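Plenow phones will soon ask which browser you want

I've been writing these announcements for Plenow for a while now, and this one I'm really happy to send out! Starting with the July update, every new Plenow phone sold in Ambaye will show a choice of browsers and search engines the first time you turn it on (no more digging through settings to swap out the one we picked for you).

The screen comes up right after you choose your language and Wi-Fi. There are 27 browsers on the list, shuffled into a different order on each phone, and you can scroll through all of them before you tap anything. Skip it and the phone will ask again after 2 days, then leave you alone.

Ambaye's new rules on preinstalled apps got us moving, I'll admit that. But we tried the screen with 1,001 phone owners this spring, and 68 percent of them told us they'd want it with or without a law, so we're adding it to our tablets too. 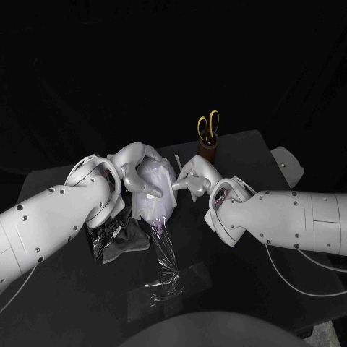

Kokik, the small browser maker that has been asking for a screen like this for years, told us it was glad to be on the list but would like to see the same choice offered on phones people already own. Fair enough! We're working on that, and I hope to have a date for you before the end of the year.

App makers who aren't on the list yet can apply through Cukon, our developer site. It's free, and the form is short (I filled it out myself to check). Applications for the next round close at 5 p.m. on the last day of August.

Questions from reporters can go to the Plenow press desk, and I'll get back to you as fast as I can.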